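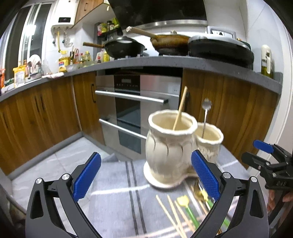 Ticket 183 – table caddy, the double one (cream ceramic)
Opened by: kitchen desk, Prulmont flat
Status: open, see bottom
Priority: low, but it's annoying everybody

Problem as reported: chopsticks won't stay in. Big pot goes over or rocks when someone pulls one out. Small cup next to it fine with a spoon in it. Also chopsticks ending up on the table instead of in the pot, and then under the gray cloth, and then on the floor.

Setup: two cream holders joined together. Big round one with the grooves and wavy rim, sits on its saucer base. Smaller cup on the side. Table by the oven, striped gray cloth. Came with the Plakden kitchen order, March.

Log

8:20 – emptied everything out on the cloth. Big pot empty: no rock at all. So not the base, or not only the base.

8:35 – put the pale chopsticks back as one bundle. Rocks. They all fall to the same side and the rim has a low spot there. Turned the whole thing half way round, same lean, other direction. So it's the load.

8:50 – tried the bundle split, half leaning left, half right. Better. Lasted until someone grabbed a pair.

9:10 – checked saucer for a chip. Ran a finger round the underside, nothing sharp. One rough patch in the glaze, doubt it matters. Checked the join between the two pots too, no hairline that I can find. Didnt tap it hard.

9:15 – table level? Put a marble on bare wood, it stayed. Put it on the cloth, it stayed. Cloth has a fold in it on the wall side though, ironed in. Moved the holder off the fold. Small improvment, do that anyway.

9:40 – weight test. 400 g dry rice in the bottom of the big pot. Solid, doesn't move. But now the chopsticks stick up too high and the whole lot looks silly, and rice gets on the tips. Rice out again. Took ages, grooves inside too??

10:05 – same idea, glass pebbles in a zip bag. Holds. Tips stay clean. Sticks sit a bit high still, around 20 mm, ok with me.

10:30 – tried the flower one (yellow head, green handle) in the big pot. Top heavy, drags everything over even with the pebbles. Out. Leave it flat in the drawer until we find it a home. Gold fork in the big pot, no problem. Small cup: metal spoon only, the one with the flower end. Second spoon makes it crowded and they jam at the rim.

Sunday – back on this. Someone took the pebble bag out to wash the pot and didn't put it back. Rocking again, ticket reopened. Bag back in, fine again.

Asked Makris if they do the same holder with a wider base. Reply: no, and they don't sell the saucer on its own. Prostum has a felt disc, sticky one side, 21 in a pack, which is 20 more than we need. Ordered anyway.

For now
– pebble bag STAYS in the big pot. Wash it, put it back
– chopsticks both sides, no single bundle
– flower one in the drawer
– keep the holder off the fold in the cloth

Still to do: felt disc when it comes. Re-test without pebbles, one chopstick at a time. If it still rocks after that, jam jar for the chopsticks and close this.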